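Talking Base Oil with Rokeya Patwary

I first met Rokeya Patwary over a plate of very bad conference sandwiches, and she told me within a minute that I was wrong about motor oil. I'd said something about it being "leftovers" from making gasoline. She put her sandwich down. So when I wanted to write something about lubricants for this site, I knew exactly who I was going to call.

Rokeya is a blender. She has worked at Kerkik, a small lubricant plant outside Elasgate, long enough to have trained most of the people on her shift, and she talks about oil the way some people talk about bread. We spoke by phone on February 16, 2022, with a forklift beeping behind her for most of it.

I started by asking what base oil is, because I had a feeling I'd been using the term wrong too.

"It's the stuff you start with," she said. "You've got your crude, it goes through the refinery, the light things come off the top, and the heavier part gets distilled again under vacuum. Clean that up, take the wax out, and you've got something you can make a lubricant from. It isn't a lubricant you'd want to use yet. It's flour."

There's the bread.

Most of what's in a bottle of motor oil is base oil, and the rest is additives: detergents, things that slow down wear, things that keep the oil from foaming or getting too thick in the cold. Rokeya's job is putting those together in the right order at the right temperature. Order matters more than I would have guessed. Some of the additives are so thick they have to be warmed before they'll move at all, and if you drop one into a cool tank it can just sit at the bottom.

"My first boss, Prodromos Stergiou, made me stand and watch a batch go wrong," she said. "He could have stopped it. He let it go, and then I got to pump it out and clean the tank. I was so mad at him! But I've never put anything in cold since."

How big was the batch?

"Two thousand gallons." (She laughed. I did not, I was picturing the tank.)

I wanted to know about the groups. If you've ever shopped for oil and fallen down a hole on the internet, you've seen people arguing about Group II and Group III as if they were football teams. The groups are a way of sorting base oils by how much sulfur is in them, how much of the oil is what chemists call saturates, and how well the thickness holds up as the temperature changes. Group I is the older, solvent-refined kind. Groups II and III are treated with hydrogen, with III getting the harder treatment. Group IV is one particular family of synthetics, and Group V is everything that doesn't fit anywhere else.

"People hear a higher number and think better," Rokeya said. "For your car, okay, often it is. But I've got customers who want Group I and they're right to want it. It dissolves things well. Some of the additives go into it easier. If you're making a heavy gear oil or something for a ship engine, you may be very happy with it."

The trouble is getting hold of it. Older plants have been closing, and Kerkik used to buy most of its heavy grades from a supplier called Nonderia, which shut down its solvent unit. Rokeya and the plant's buyer, Vasanthi Dissanayake, then spent 12 months reworking recipes.

"Vasanthi would find me a new oil, and I'd say great, and then it wouldn't take the additive the way the old one did," she said. "Everything would look fine in the beaker, and you'd leave it in the cold cabinet and come back to a haze. So we'd start over. I have two notebooks full of that. Not fun reading."

I asked what haze means for the person buying it. Sometimes very little, she said – it might clear as soon as it warms up. It can also be water, or an additive that's coming out of solution, and then you've got a problem. Either way she won't ship it.

We got onto used oil, which I hadn't planned on. Used motor oil can be re-refined back into base oil, and Rokeya has been blending with some of it for a couple of her hydraulic fluids. Her supplier is Khumalo, and she was doubtful going in.

"I thought it would smell," she said. "That was my whole scientific position. Then Lemlem Mersha in our lab ran the tests and put the sheet on my desk with the name covered up, and I picked it as the one I'd buy. She was very pleased with herself."

Does she tell customers?

"If it's in there, it's on the paperwork. Some of them ask for it now."

Before we hung up I asked what oil she puts in her own car, and I really expected a speech. She said she uses whatever grade the owner's manual calls for, changes it on time and doesn't think about it on weekends. Then the forklift started up again, somebody yelled her name, and she had to go see about a tank. 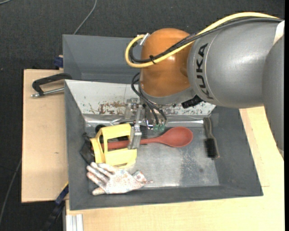 KUKA robot arm over a gray bin.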